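**Subject:** Re: [budlow-sorting] Clearing the table after a big lunch
**From:** Neusa Moura
**To:** the Budlow household waste list
**Date:** August 29, 2021

Hello all,

Aparecida wrote:

> I've got as far as a bin for everything and a box for glass, and I'm stuck on the light stuff. Cartons, drinks bottles, those foam nets that come round fruit. Do you sort as you go or leave it till the end? And what on earth do you do with paper cups? My sister says they're paper. I say they aren't.
>
> Aparecida Amaral

Oh, I'm so glad you asked this one! I love clearing a table, I really do, and the light stuff is the best part of it. My answer is to leave it till the end, get everything out where you can see it, and then go through it in one sitting with the radio on. If you sort as you go, you put things in the bin on autopilot, and then you get a milk carton standing bolt upright on top with half the bin's room wasted underneath it. 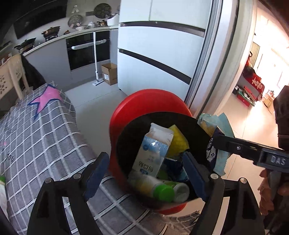
So, cartons first. Open out the top, squash it flat, and it takes up next to nothing. Bottles I do straight after (squeeze, then cap back on while it's still squeezed, or it puffs up again the moment you let go). Our collection at Womavska takes them with caps on, but do check yours, as the Leite end of town was still asking for caps off last November.

Sponges can't go in with any of it, sadly. I cut an old one in half and give it a last outing on the bath taps before it goes in the general bin.

Then wrappers and bags. I used to treat these as one great rustly heap, and it drove me mad! Now I pull the whole carrier bags out first and keep them, and only the torn ones and the crumpled wrappers go on. Fruit nets I save too. They're lovely round glass baubles, or between two saucers when somebody's moving house. Same with bubbly foam sheets: fold them flat, into the drawer they go. I'm up to 47 nets, which my daughter thinks is far too many. 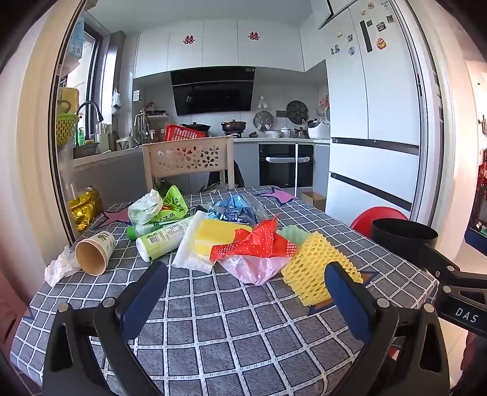 *Photo: Budlow list album*

Do use the big table if you can, with a cloth you don't mind washing. I tried it on the worktop for a while and kept losing things behind the kettle. A checked cloth is a joy for this, by the way, as you can give each kind of thing its own patch and keep to it. Tissues and anything greasy I put at the end nearest the bin.

Now, paper cups. You and your sister are both right, I'm afraid! Most have a thin plastic lining, so they don't belong with the newspapers, but some places collect them separately. The Proneo drop-off has a tube for them, and it holds 200 if you stack them properly. Tip out the dregs, give each one a quick rinse and stand them upside down to drain before stacking. The ones with cartoons on I can hardly bear to part with, and two of them are growing basil on my windowsill.

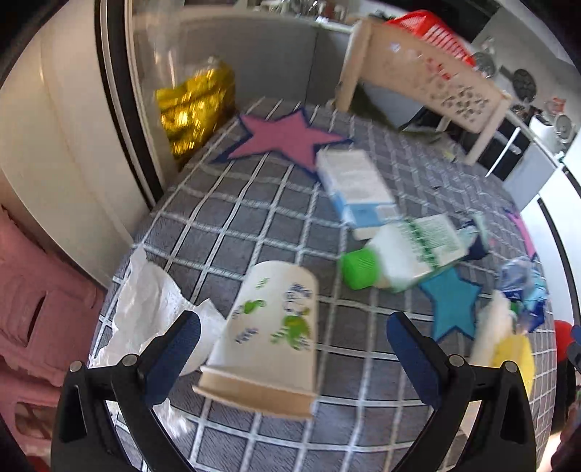
*By Neusa Moura*

One more thing, and then I'll let you get on. Clear bottles and white ones go in separate bags at our end. It sounds fussy, but it's very quick once they're all laid out in front of you, labels and all. I leave the labels on unless they're already peeling.

Do write back and say how you get on, Aparecida, and tell us what your collection says about caps. And if anybody has a use for odd bottle tops, I've got a jar of green ones looking for a home.

Warmly,
Neusa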